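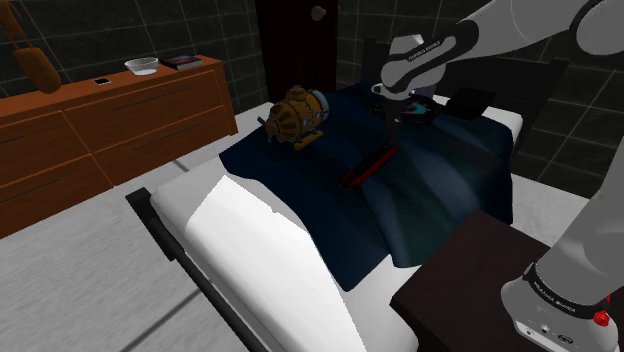
How to plan a budget before you buy your first robot arm

Start with the job and leave the catalog for later. Write one sentence that says what gets picked up, from where, and how often. If you can't, close the tab and keep your money.

Step 1. Test the job in simulation. Soft, uneven surfaces are where sales claims get thin. A part on a flat steel plate is easy. A slim toy on a rumpled blanket is a fair question to put to any vendor, so put it to them.
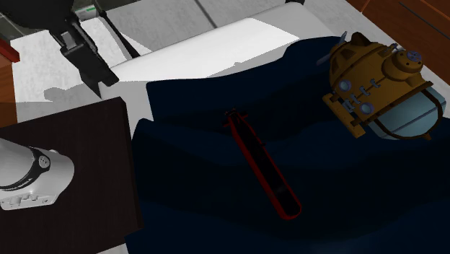 Source: Foto / Flernetti. Computer rendering.

Two toy submarines on one blanket can already make trouble for a spec sheet. One is slim and dark, the other fat and yellow with a glass dome. Ask whether one gripper handles both, and ask to see it. Cirkmont quoted us a second set of fingers only after we asked - it added $300.

Step 2. List what the arm price leaves out. Mount, fingers, cables, safety review, training hours. Our first quote from Eyvindsson skipped the mount and the training, and those came to $3,000.

Step 3. Check the reach from where the base will really stand. Measure to the far side of the work area, then measure again with the furniture in place.

Step 4. Set a payback limit. I use 18 months. Vendors like longer ones, and I don't trust them.

Step 5. Get every promise in writing, including who pays if the demo works and your floor doesn't. A good simulation run is worth having, but don't sign on the strength of it. Ask for a trial with your own parts first.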